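Helmy drawer cell

The Helmy drawer cell is a small robot work cell used to practice and check the handling of household drawers. It pairs a white robot with a gray three-drawer cabinet standing on a speckled floor in front of a row of workbenches. The cell was put together by Loubna Hajji and Amr Bennani at the Cloltton workshop, and it is known among its users for how little it takes to get it running – one person can have it ready before the first coffee!

Shares 16

Setup

The cabinet goes down first and the robot is brought to it. Its top is kept level, which matters more than it sounds, as a cabinet that leans even slightly will let its drawers creep between runs. The arm is then lowered by hand to the front lip of the bottom drawer, and that position is saved as the home contact point. All other positions are worked out from it.
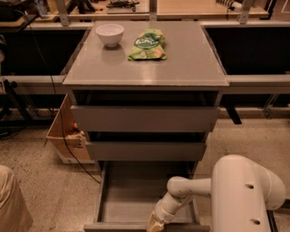 Drawers are taught from the bottom up. The bottom drawer has the longest reach downward and is the most demanding on the elbow, so a cell that handles it smoothly will usually manage the other two with small changes. Each drawer gets its own saved opening distance and pull speed. Aicha Farouk, who wrote the first set of motions, used a single speed for all three, and the result was a wonderful racket. The current set, called Silleo, slows down over the last part of the travel and is a real pleasure to listen to.

Checks and care

A full check consists of 200 open-and-close cycles per drawer and is run every Friday. The operator listens for scraping and watches whether the gripper meets the lip squarely. The drawer runners are wiped with a dry cloth after each check, and the gripper surfaces are cleaned at the same time. Grease is avoided on the runners – it makes the drawers move too freely, and the saved pull speeds no longer fit.
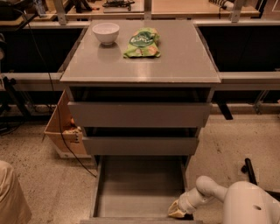 Reading time: 2 min

The most common fault is drift at the home contact point. It shows up as a gripper that arrives a little high or a little to one side, and the cure is to teach the point again. Shaimaa Amrani added a short routine for this in August, and it cut the job to about 16 minutes. A worn gripper surface gives similar symptoms, so it is looked at first.

Repairs to the arm itself are rare. The elbow joint was replaced once, by Abdelghani Saber, after 366 hours of running. The bottom drawer was taught again from scratch afterward, and the old positions for the upper drawers carried over beautifully.

Related cells

A second cell, Genov, uses the same motions with a two-drawer cabinet.

Comments 2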